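Tarnthorpe police say burglary is falling. Residents want the workings

Apr 10, 2024

Police in Tarnthorpe say burglaries have dropped by 16 per cent, but the figures released this week leave plenty unexplained.

The force logged 3,776 reports of theft and break-in over the year. Of those, 1,292 were closed without an officer visiting – a detail left to the final page. A change in August to the way shed and garage thefts are recorded gets one line.

Police credit a property-marking scheme run by the security firm Clokenex, which covers 20 streets. No figures were given for those streets alone, so the claim is hard to test. Burglary also fell in Ekitz, where the scheme has never operated. 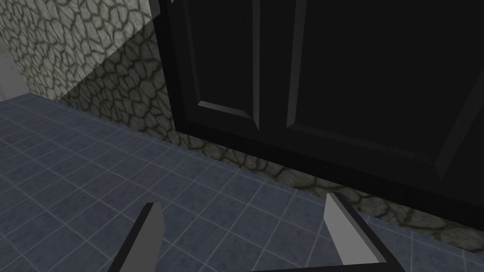
Black panelled cabinet doors, computer-generated image.

Traders on Bastos Road, where three shops were broken into last month, said they had not been told whether the scheme would reach them. The force said a fuller breakdown would follow but gave no date.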